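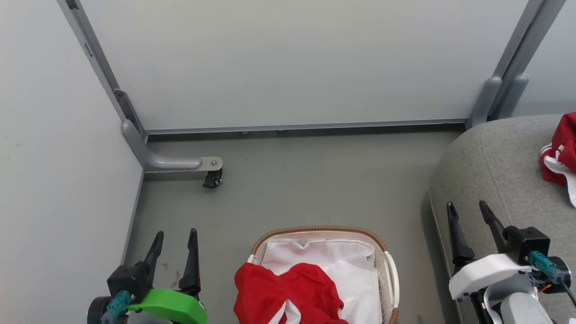 Both hands up, basket between them. Latlow, night shift.

Run 522. The hands went down, waited, came up again.

I was the method. That's what the paper would say, more or less. Miltik watches people fold and pick and sort, then Arura tries to do it the same way, hesitations and all. Nobody asked for the hesitations. They came with the data.

My data. Two weeks in March, me and a pile of laundry, 1031 pickups. I pause before red things. Didn't know that till the plots came back. 67 pauses, all red, same length near enough.

"Cut them out," said the voice on the phone from Bensaid. "Retrain."

So we did. Success rate dropped. Put them back, it rose. Three times we tried it, 3 times the same. Pause and it grips. No pause and it fumbles teh edge.
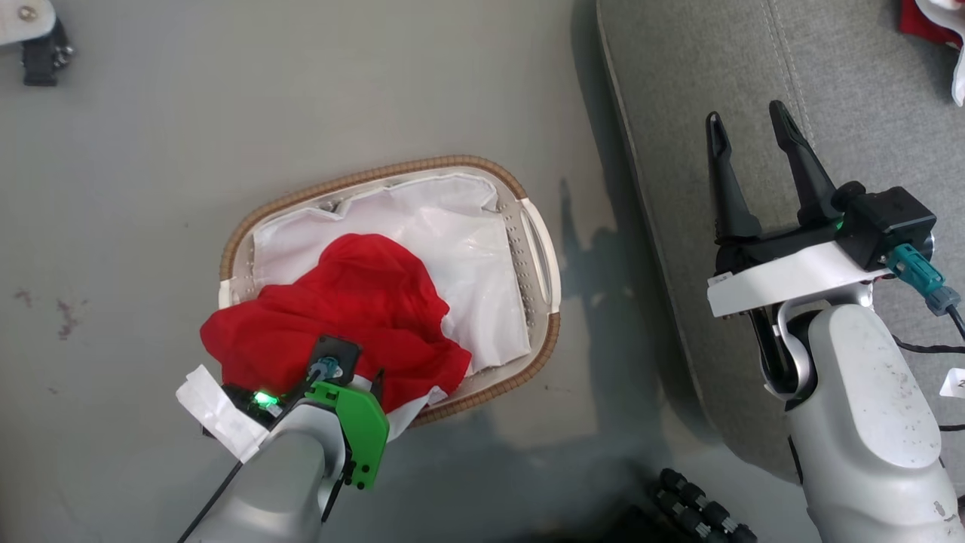

Left hand at the red cloth, right hand open.

I stayed late. Typed up the result, deleted it, typed it again. How do you write that down? My mother's coat was red. I used to stand in the hall a second before I touched it.

Left that out of the paper.

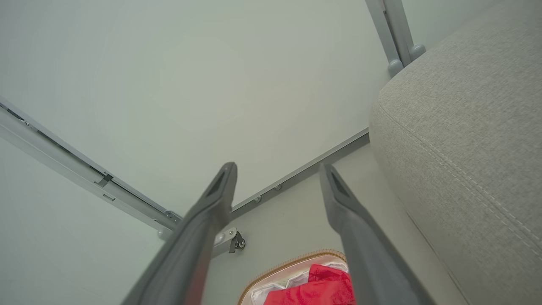

The pause is in the wrist, mostly. I pulled up the wrist view and sat to close to the screen. Two fingers, a gap, and down in the gap that bright red, all bunched up. I counted under my breath. One. Held mine too, over the keyboard, without meaning to. Then I pressed run.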